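Right, small thread about trying to switch my mobile number over, because I've now lost most of September to it 🧵

So I've been with Mokorum for years. Never loved them, never hated them. Then the bill went up again and a mate said try Nenda, you keep your number, takes a day. A day!!

Rang on the Thursday for the transfer code. 23 minutes of pan pipes. Got the code, typed it in, "this code has expired". It was 2 minutes old.

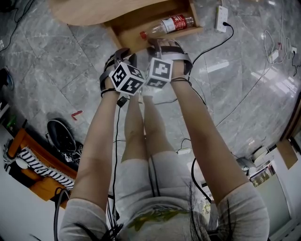

Rang back. Different person, lovely bloke, told me my account was in the name of Theodorakopoulos. I am not a Theodorakopoulos. I've never met a Theodorakopoulos. If you're out there, I think I've been paying your bill?

He said pop into the Clarkgate branch with some ID. Clarkgate branch is a nail bar now (nice one, mind).

Tshepo Mtshali replied to my moan last night saying to text them for the code instead of ringing, and it came through while I was brushing my teeth. Thank you Tshepo, I owe you a pint.

Number should move over tomorrow. If you text me and I don't answer, try again after tea.

Also does anyone know if you lose your old voicemails? I've got one from my nan I'd really like to keep

Last updated: 21:14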